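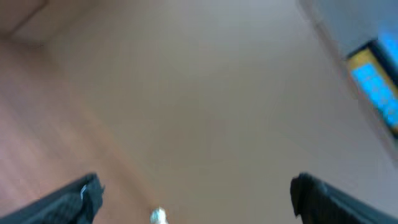

Kasix Stack Kit is the hardware and task pack behind our block stacking method, sold as one box so other labs can repeat it. Two arms on a rail, head view, wrist views, letter blocks, task cards, training config. Wrist footage is kept whole, smeared travel included. On a fast swing the whole view goes soft but shapes stay readable, a blue shape with a yellow edge is still a blue shape with a yellow edge, and the policy gets that as input like everything else. We tried filtering these bits out in November. Worse. Details lower down.

What it's for: anyone working on two-arm imitation learning who wants a fixed, cheap, repeatable task. Not a production cell. Don't order it as one.

The method, short version
Record a person driving both arms. Head and wrist views logged together with joint positions. Train on short chunks of motion, every chunk tagged with which arm is leading. The tag is the new part. Without it both arms go for the same block and you spend the afternoon resetting.

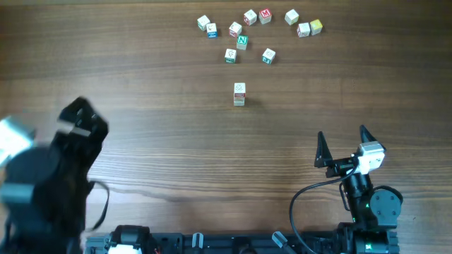
Posted by the Kasix product desk | April 23, 2021 | Filed under: Kits, Research

Result so far. 60 test runs on the three-block tower, same starting layout policy as training (blocks tipped out by hand, no tidying). With the lead-arm tag: 53 finished towers. Filter the blurred wrist footage out and keep everything else the same: 13 fewer. We havent tested taller towers properly yet so no figure for those.

Most of the failures were placement, not grasp. Block goes down a touch off centre, the next one slides. A few were both arms waiting on each other — fixed in the current config, runs above are from before the fix.

Layout advice
Leave the near half of the table clear and tip the blocks out past it. Build in the open bit between the arms. If the tower is started inside the scatter the gripper knocks neighbours on the way out and the run is spoilt.

Cables: leave a proper loop at the wrist and clip along the link. Too tight and the connector works loose, too slack and it drags over the blocks. 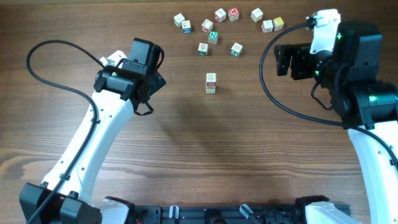

Perić wrote in to ask if the lead-arm tag has to be marked by hand, as their group has a lot of old recordings and no time to go back through them. Also wanted to know whether the letters matter, or could they use plain cubes.

Hand marking not needed. The script guesses the leading arm from gripper opening and speed, then you check the ones it flags. On our set it flagged 73 recordings, an afternoon's work. Plain cubes will run but expect the policy to mix up which block it was going for, the printed faces help it keep hold of one target.

In the box
Two arms with two-finger grippers
Mounting rail
Wrist cameras, head camera and stand
Letter blocks
Cable clips, spare fingers
Task cards and config files (download link on the card)

Not included: table, computer, power strip.

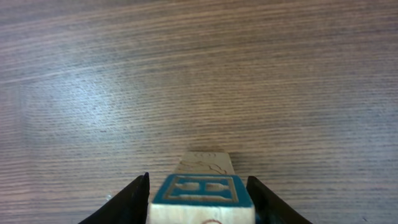
Grasp check before you record anything. Close on a block, lift it, put it down, look at the wrist view each time. You want a finger close against either side and the top face clear between them, as with the teal one, so the policy has a good look at the face while it's carrying. A second block standing directly behind is fine, the config copes with it. Glare on the table is OK in patches too. If it moves about during the day, pull a blind down becuase the shifting patch did cost us runs.

Spares and versions
Drorno fingers fit with the adapter plate, ordered separately. The older Clelmont rail fits the arms but the holes sit wider, so redo the calibration card before recording. Config files are versioned, quote yours when you contact us.

Lead time on request. Lab quotes by email — say if you need one arm or two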